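Progress report: equipment planning for the kitchen handling project
Reading time: 2 min

Prepared by Sointu Hakala for the Manninen fund
December 2, 2019

The first stage of the grant pays for planning and simulation, with the arm to be bought in the second. We have spent the period since June on the simulated kitchen and on quotes, and no hardware money has been committed.

Quotes. We asked Vomero and Callow for a price on one arm with a gripper, controller and mounting plate. Vomero came in lower on the arm but charges separately for the controller software and for each year of support. Callow includes support for the first year. Delivery is 9 weeks from Vomero and 6 from Callow. We prefer Callow at present, mainly for the delivery time. A third supplier, Clonen, did not send a price and we have stopped asking.

Simulation. We have completed 574 trial runs. Of these, 102 had to be thrown out after a fault in the contact settings let objects sink into surfaces, and they are not counted in any result we send you. The fault is fixed. The remaining runs were used to compare the reach of the two arms. Both get to the countertop easily. Upper shelves are harder, and the shorter Vomero arm would need a raised base - a cost that was missing from our first budget.

Computing. The workstation bought under the grant is enough for the present load. We do not ask for a second one.

Still open: the gripper. Round and irregular items need a wider opening than the standard fingers give, and both suppliers sell the wide set as an extra. We would like to settle this before placing the order. 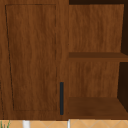
Cabinet storage in the simulated kitchen.

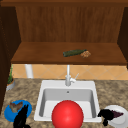 Can the arm order wait until the next budget period?
It can wait, but the Callow quote would lapse and we would have to ask for a new price. The simulation work would go on in the meantime at no added cost.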